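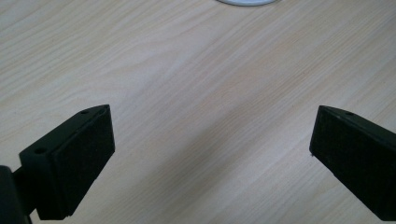 Nataša Ristić

So the profilometer is back from its service, and I have opinions. If you've been using the old stylus instrument in the thin film room this month, first of all, thank you for your patience, and second, please come and try the new stage before you book another afternoon on the slow one. I spent most of July with my sleeves rolled up in there and I'd love for more of you to get some good out of it.

A bit of background for the newer people. We measure step heights, mostly, which means you have a coating on a piece of glass or silicon, you scratch or mask away a strip of it, and you drag a very fine tip across the edge to see how far it drops. Easy to say. The trouble is that the old setup drifted as the room warmed up, so a film that came out at 140 nanometers at 9 in the morning could look noticeably thicker after lunch. Sorin Matić and I argued about this for ages (he blamed my cleaving, I blamed his air conditioning, and we were both a little bit right).

The new stage came from Vorstead, and it's heavier than the last one and a lot less fussy about temperature. It took Kastriot Dimitriou and me two tries to get it leveled. The first time we had the feet locked before the air table was floating, so everything tilted the moment we turned the air on and we got to do it all again! Lesson learned, and it's now written in the logbook in large letters.

After that we ran a calibration series on the reference step, the one in the little gray case. We took 68 scans over two days with the door opening and closing as usual, people walking past, the whole circus. The spread was so much smaller than before that I made Veronika Ruchti redo the analysis without telling her what I'd gotten. She got the same thing. I was very pleased and may have bought pastries.

Now for the practical stuff. The tip is new and it is sharp, and I'd like it to stay that way. Please use the light force setting for anything polymer, and if you aren't sure what your film is made of, treat it like polymer. Scan speed matters too — slow down for anything under 200 nanometers, even if you're in a hurry. Samples go on clean and dry, with no tape anywhere near the scan path. I found tape glue on the chuck twice in the spring and I still think about it.

The software is a newer version of Kovonholm, so your old recipes will open, but check the leveling markers before you trust the number. On three of mine the left marker had jumped onto the step itself, and the software happily gave me a thickness that made no sense at all. Drag it back to the flat part, save the recipe under a new name, and you should be fine from then on.
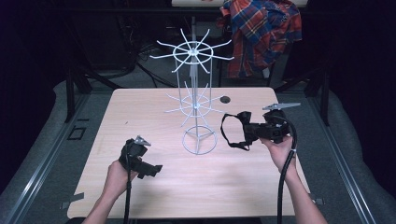
Can I still use the old stylus instrument for rough checks?
It stays in the room until the fall and you can book it the same way as before, but please keep it for quick looks and take anything you plan to publish to the new stage.

Training is short. If you already know the old machine, it takes me less than an hour to show you the differences, and I'm happy to do two people at once. If you're brand new to all this, set aside a whole morning and bring a sample you actually care about, it makes the time go faster. Fatos Dimitriou has offered to cover the evening crowd, so if you're one of those people who only wake up at 5 p.m., write to him and not to me.

One more thing, about the data. Scans now save to the shared drive under your own folder, and the local disk gets wiped every month. When I cleaned it out there were 1569 files on it, a good many of them called "test" or "test2" or, my favorite, "real one this time." If any of those were yours, I've kept a copy until the next newsletter. Send me your initials and a rough idea of when you took the scans, and I'll dig them out for you.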